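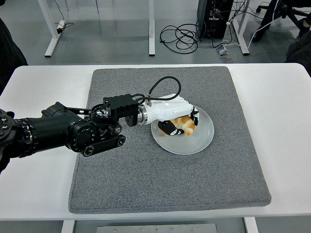 When does a person have to stop the arm before reaching over the table?
Every time a hand would cross the edge of the mat. Pause on the pendant, wait for the hold light, say "held" out loud, then reach. Moving the plate by an inch counts as reaching.

June 23, 2019
Vainio bench, rules for tabletop handling, second pass

Went through the April rules with Stavros and rewrote the parts people read differently. The old sheet said "make sure the arm is stopped," and we had at least three ideas of what stopped meant. For this bench it now means held: motion paused at the controller and the light steady. An arm that is between moves is still live. An arm waiting for the next command over the network is still live, and that is the one that worries me, as it looks the same as a held arm from the chair.

Speed. Wrist speed limit stays at 200 mm/s whenever anyone is seated within reach. Stavros wanted it lower for the approach to the plate. We left the limit alone and added a slow zone over the mat in the Flaltum config. The slow zone is a convenience for the object and the fingers. It is not a safety function and should not be written up as one. If the config fails to load, the 200 limit in the controller is what counts.

Reset. Object goes back on the mat, plate goes back on the mat, both away from the edge. Person who resets is the person who releases the hold. We had been splitting this between two people and on Friday the release came while Stavros still had his sleeve over the table. Nothing touched him. Logged as a near miss anyway.

Near misses get logged the same day, even the dull ones. One line is enough: what moved, who was where, what the light showed. 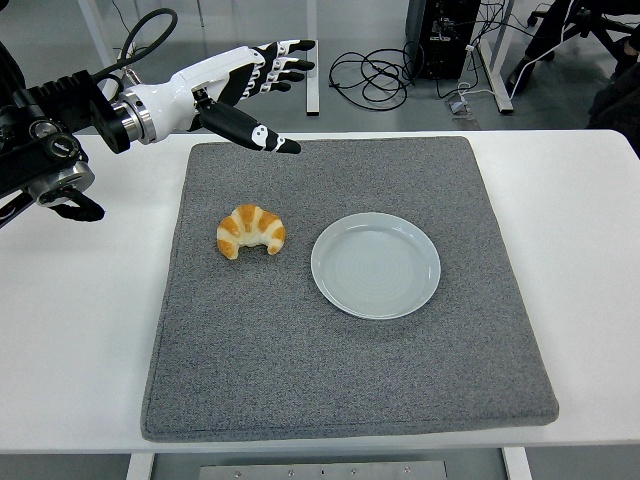 Pranab Kumarasinghe
Test engineer, Brarkard handling group

Cable check, added today. The cable over the wrist needs its loop through the whole range of the wrist, so before the first run turn the wrist slowly to both ends and watch the loop while it goes. If it pulls straight or catches on the bracket, stop and redress it. Don't tape it tighter to get it out of the way. The Nitavby arm lost a connector that way and was down for nine days.

Floor: leads stay behind the table. Nothing loose where a chair can roll over it on the operator side.

What counts as a good run. Old wording was "picks up the croissant and puts it on the plate." That left out too much. New wording:

Starts with the croissant on the mat and the plate empty.
The object is on the plate at the end and stays there after the fingers open.
The hand comes back up clear of the plate before the run is closed.
No human contact with object, plate or arm between start and close.

If any of those is missing, the run is marked failed, with a reason. "Assisted" is gone as a category. I went back over the 186 runs we had marked since April and the assisted ones were a mix of nudged plates, held plates and one where I think somebody just clicked the wrong box. Can't be sorted out from the notes. They stay in the folder but out of the success rate.

The log for those runs has 3,860 entries and the hold state is missing from every one before the controller update, so we can't show who was clear of the table when. From now on hold state is written with each entry. Stavros has the patch and will put it on the Vainio machine first, then Nitavby.

Open: do we need a second pendant at the far side of the table? I lean toward it. Stavros thinks two pendants means two people assuming the other one has it. Asked Brarkard for their bench sheet to see how they handle it there.

Old sheet is off the wall. New one to be printed once the hold patch is in, signed by both of us.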